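The fault first showed up in April, at 14 minutes past midnight, when nobody was in the lab. Fluvau, the table-clearing program built by Ruotsalainen, was partway through a batch of 3,000 simulated runs. In 8 of them the virtual arm closed on a mug and kept squeezing.

Ville Kokkonen found it in the logs the next morning. The force limit had been reset to zero, and the software read zero as "no limit." On a real arm, that could crush a hand.

Bokomholm, the first customer, put off its trial.
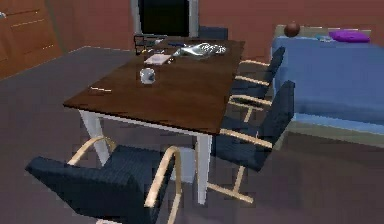
A simulated room with a mug on the dining table.

The fix took one line. Finding every place that needed it took longer – Baltasar Mateos is still checking.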